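05/02/2025

I finally finished the Willberg letters last night, all 122 of them, and I miss them already! I started back in January with a plan of five letters a sitting, which lasted until the first family quarrel (over a piano, of all things), and after that I just gobbled them up.

My copy is the old Pekoteck edition, and the notes are a mixed bag. Letter 10 mentions "the Skunine business" and the editor says only that it was a matter of money. Well, yes, but whose? I went back through the earlier letters with a pencil and I'm pretty sure it's the brother's failed mill — he stops asking for loans right after. The index is no help either. It sends you to a page on hats.

What I love most is how much of it is breakfast. Who came down late, who took the last egg, whether the bread was any good.

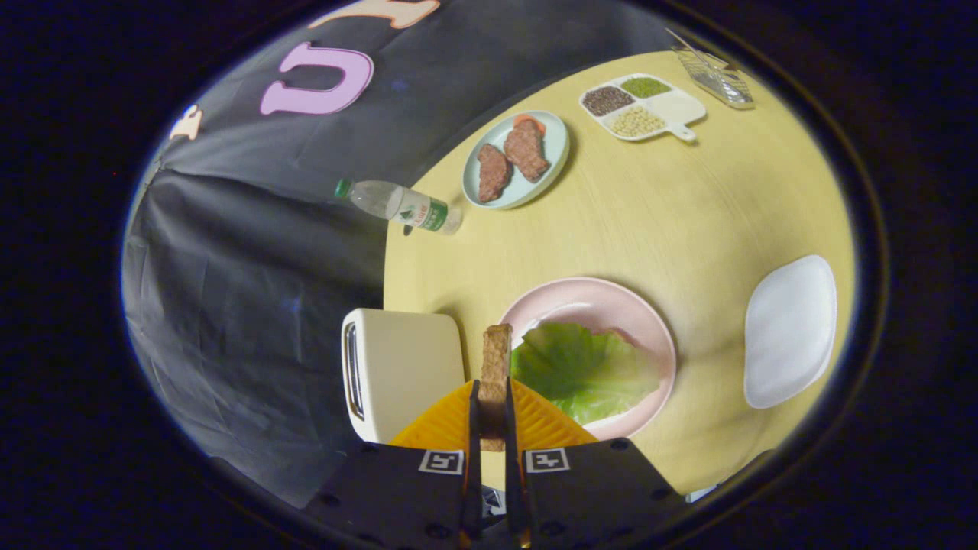
*A slice of brown toast, crust and all.*

Next up is the Amegashie diaries, which the back cover says run to 1,960 entries. I've bought more pencils. If you've read them, please don't tell me who gets the house.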